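Mendari Handgreifer, Satz mit 2 Stück

Zum Aufzeichnen von Greifdemonstrationen ohne Roboterarm. Lieferung mit Markern und Kalibriertafel, Akku für 90 Minuten.

Zur Methode: Der Hersteller wirbt mit 964 Demonstrationen, aus denen die Steuerung «Gristo» gelernt haben soll. Geprüft wurde an rund 300 Griffen, alle im selben Raum -- ein Vergleich mit ferngesteuerter Aufnahme fehlt. Ob das Ergebnis auf andere Räume übertragbar ist, bleibt offen. Wir verkaufen das Gerät, die Erfolgsquote nicht.

Stand: Juni 2020

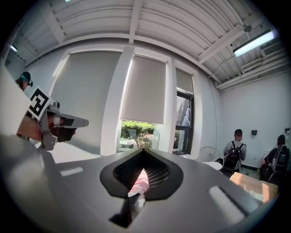
Handgreifer mit Marker im Einsatz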